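I bought the Jetell 1801 in October, after going through another case of canned air in one afternoon. It is a rechargeable electric air duster, the kind shaped like a short hair dryer with a narrow nozzle on the front. It cost 80 dollars with shipping. I look after older desktop computers for a few small offices in Skureck, and I also keep more of them at home than I need. I've now used the Jetell long enough to say what it does well and what it doesn't. 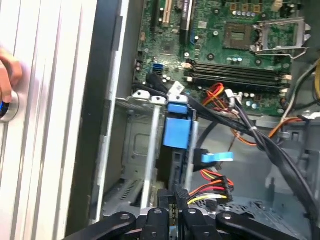
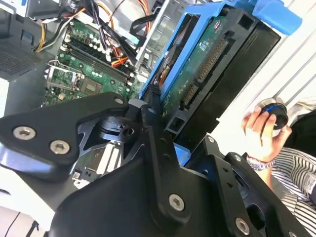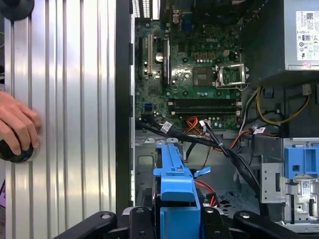
*Desktop computer, case open.*

## What comes with it

The blower itself, four nozzles, a USB-C charging cable, a wrist strap and a folded instruction sheet. No wall charger. The nozzles are a narrow round one, a wide flat one, a soft brush and a bent one that I have yet to find a use for. There's no bag or case, so the nozzles live in a sandwich bag with the cable.

On my kitchen scale the blower weighs 796 grams with the narrow nozzle on. That's fine for ten minutes. If you're doing several machines in a row you will feel it in your wrist, and the strap doesn't help much with that. The weight is mostly in the handle, so at least it doesn't tip forward.

## Air pressure

It has three speeds. The lowest is good for keyboards and the area around a memory slot. The middle one is where I leave it most of the time. The top speed is strong enough to move papers on the other side of the desk, so clear the desk first.

Compared with the Zivberg cans I used before, the air comes out wider and less sharp. A fresh can has a hard, narrow jet for the first few seconds, and the Jetell never quite matches it. But a can gets cold and weak quickly and you have to stop and let it recover. The blower puts out the same air for the whole job. For the space under a graphics card or the back of a front panel, steady air does more than a short blast.

It won't shift dust that has gone sticky. Machines from a kitchen or from a house with smokers need a brush and some isopropyl alcohol, and no blower I've tried changes that. The brush nozzle is supposed to deal with this. The bristles are too soft, and it also blocks a good part of the airflow. I use a cheap paintbrush in one hand and the blower in the other.

## Heat sinks and fans

Heat sinks are the main reason I wanted one of these. Dust packs in between the fins on the side facing the fan, and from the outside it often looks fine. With the fan unclipped, the narrow nozzle on the middle speed clears the fins in under a minute. I blow from the clean side toward the dirty side so that the dust leaves the same way it came in.

Hold the fan blades still while you do this. The Jetell will spin a case fan much faster than it is meant to go, and that is hard on the bearing. A finger or a wooden stick between the blades is enough. The instruction sheet doesn't mention this and it should.

Power supplies I do from the outside only, unplugged, with the wide nozzle held against the grille. I don't open them.

## Noise

It is loud. Top speed sounds like a small vacuum cleaner with a whine on top of it, and the whine is the part that bothers people. In one of the offices I now do the cleaning before they open. At home I take the machine out to the garage, and I would do that anyway because of where the dust goes.

## Battery

The box claims more than 2000 charges over the life of the battery. I have no way to check that and I wouldn't buy it on that basis. What I can say is that a full charge lasts through three ordinary desktops on the middle speed, with some left for a keyboard. On the top speed it drains a lot faster.

Charging takes most of an evening. You can't run the blower while it's plugged in, which I didn't know when I ordered it. The battery light has only two colors, green and red, and once it turns red you don't have long. A third color would have been useful.

The battery is sealed in. There are no screws visible on the handle, and I think there are some under the rubber grip, but I'm not going to peel that off while it still works.

## Build

The body is plastic and feels solid enough. The nozzles push on and twist, and the narrow one has worked loose a couple of times when I knocked it against the edge of a case. The filter at the back pulls out for cleaning. Do clean it, especially if you work in a closed room, because it sucks in what you have just blown out. Mine was gray after the first week.

The speed button sits right where my thumb rests. I have changed speed by accident many times. I would have put it on the back.

## Compared with the Lobo

I also have an older Lobo blower that runs from a wall outlet. It's stronger than the Jetell at any setting and it doesn't run out. It is heavier, though, and the cord gets dragged across whatever you're working on. The cord is stiff and once pulled a tray of screws off my bench.

If you always work in the same spot and have an outlet nearby, a corded blower is the better tool. I still use the Lobo at home for machines that haven't been opened in years. The Jetell goes in the bag when I go out.

## Worth it?

For me, yes. It has replaced all of the canned air I used to buy. If you own one computer and clean it once a year, buy a can and a small brush and keep the rest of your money.

**Good:** steady air, easy to carry, filter comes out for cleaning, enough battery for three desktops.

**Not so good:** noisy, speed button in the wrong place, brush nozzle is no use, can't run while charging, sealed battery.

Four out of five. If they move that button I'd consider giving it the other star.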